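Loyalty tiers at Turport, worth it or not?

dumlao_w
Been a member at Turport Casino since March. I've put 1,021 points on the card and I'm still on the bottom tier. The brochure says you need 3,000 for the next one, and points lapse after 18 months. Does anyone here bother chasing it?

kerbside19
I got there once. You get free parking and a discount at the buffet. Didn't feel like much for the hours I'd put in.

Maglaya_Mal
Disagree. The parking alone is 19 dollars on a show night. If you're going to play there anyway, put the card in.

kerbside19
"If you're going anyway" is the whole problem. I was driving in on nights I'd normally have stayed home, to keep my points ticking over. Cancelled the card and my spending dropped.

dumlao_w
Fair point. I mostly play low-limit blackjack and the odd hand of poker. The bloke at the desk told me table play earns at a lower rate than the machines, but he couldn't give me the rate.

Maglaya_Mal
Ask at the cage, they have it printed. Ostard used to be more generous on tables but they changed it when the new owners came in. Haven't been back to check.

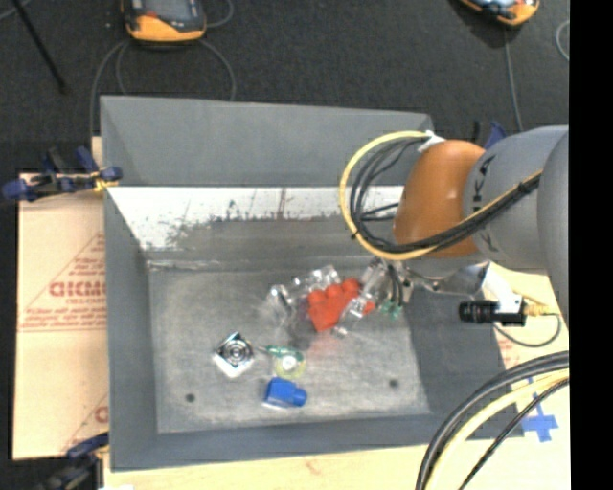
Leonora Dimaculangan
Ostard still rates table play by average bet and time seated, so it depends on the pit boss noticing you. Hand your card over when you sit down. I wouldn't move up a limit for it.

kerbside19
Agree with that last bit. Set your budget first and ignore the tier.

dumlao_w
Thanks all. I'll ask for the printed rates next time I'm in and post them in this thread.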